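Solange Rey @ Jonside open day

1/ Good evening from the open day of Jonside. I work in a laundry, so I came with one question only: when can a robot fold for me?

2/ The first talk was by the Halász people. They said the robot learns from persons who do the job many times with grippers in their hands. I had imagined a lot of programming. It is more like teaching an apprentice.

3/ They told us one folding task needs 800 good tries before they start training. For towels they have 3,679 already. I felt tired just from hearing this.

4/ Then the practical part -- folding a cloth on a round table. The fingers are narrow and you feel nothing of the fabric through them, so you must look all the time.
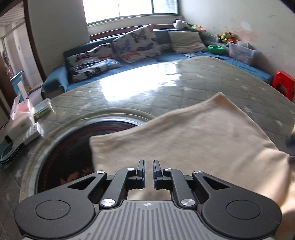
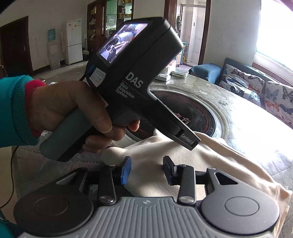
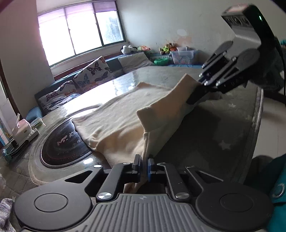 Beige cloth, round table, grippers held by hand.

5/ I tried it myself for 13 minutes. My first corner escaped four times. With my own fingers I do this without thinking, and now I had to think about every centimetre.

6/ I asked about fitted sheets. The man from Cutano laughed, but kindly. He said maybe in some years. I have wet hands from February to February, so I can wait a little.

7/ For those who asked me: entry is free, the coffee is good, and you should book the practical part early in the morning. The Skisus talk on sorting socks was full when I came, so if somebody has notes, please send them to me.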